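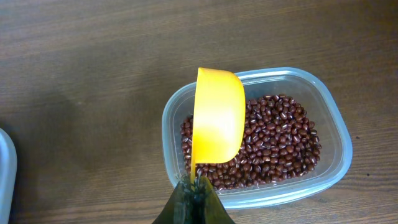 Figure 4.1 Scoop in the gripper, beans in a clear container. Handle held between the finger pads.

Chapter 4
Comparing Grippers on a Pouring Task

What you need before you start: Chapter 3 (calibration), a kitchen scale, dry beans, patience.

Most gripper comparisons start with a block. Pick up block, put down block, write down the score. Fine for a first day. Blocks don't roll, though, and they don't care if your grip slips two millimeters. Beans do. A scoop with a loose handle tips early and the load goes wherever it likes.

So this chapter uses scooping. Danilo Javier set up the first version of the test for the Stevdale course in February, with plain flat fingers, and half the class spent the afternoon picking beans off the floor. The ridged pads came later. Both are still worth trying - run the flat ones first if you have them.

4.1 The bench

Two arms, one table, scale in the middle. Keep the scale where both arms can reach it, even if only one is working. Beans go on the side of the arm that scoops. Level the scale before anything else. Zero it with the empty bowl or funnel already on the platform, not before.

Parts list for the finger sets used in the excercises:
Revus flat, hard plastic
Revus ridged
Wornik soft pad, the short one

Controller settings are in Appendix B. Don't change the closing force halfway thru a set.

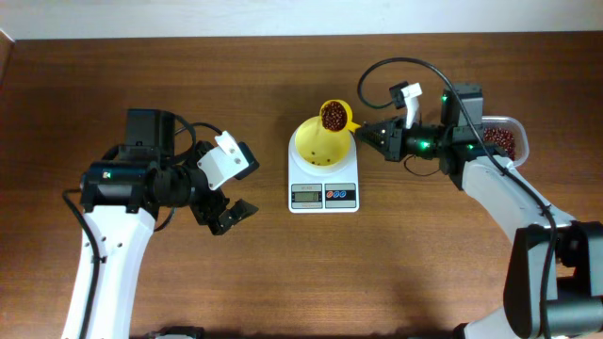

4.2 What to measure

Weight delivered. Spread between tries. Slip at the handle, by eye or from the wrist camera. Time per scoop if you want it, but time is mostly the controller and not the fingers, so keep it in its own column.

Do 8 tries per finger set. Fewer and one bad scoop swings the whole result. Tare between every try. Write the number down as soon as the reading settles, on paper, then copy it over later.

A word on the scoop angle. Going in too steep jams the lip against the bottom of the container and pushes the handle back through the fingers. Too shallow and you skim. Start shallow, go deeper by small steps,

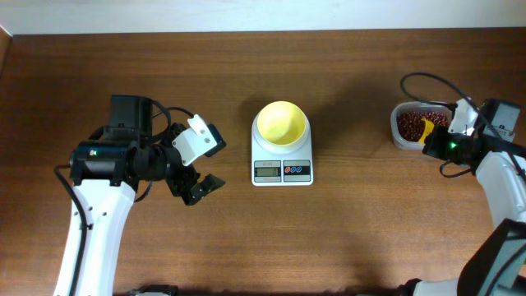
and stop when the load quits growing. Save that pose. Every finger set gets the same pose, same speed, same bean level in the container. Top the beans up between sets - a low container looks exactly like a weak gripper in the data.

4.3 Reading the scale

Read it from the wrist camera if you can get a clear view. Digits may come out sideways, rotate them in software. Glare is the usual problem, move the lamp. 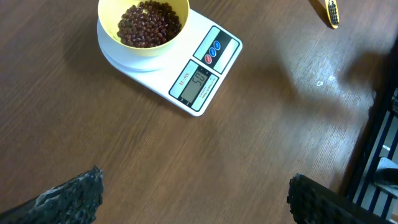

Can I compare two grippers on two different arms?
Only as a rough check. Arm stiffness and wrist play get mixed in with the grip, so swap the fingers on one arm and leave the rest alone.

Exercise 4.1 Run the flat set and the ridged set, 8 tries each. Plot both.
Exercise 4.2 Repeat with the Wornik pads. Note any slip at the handle.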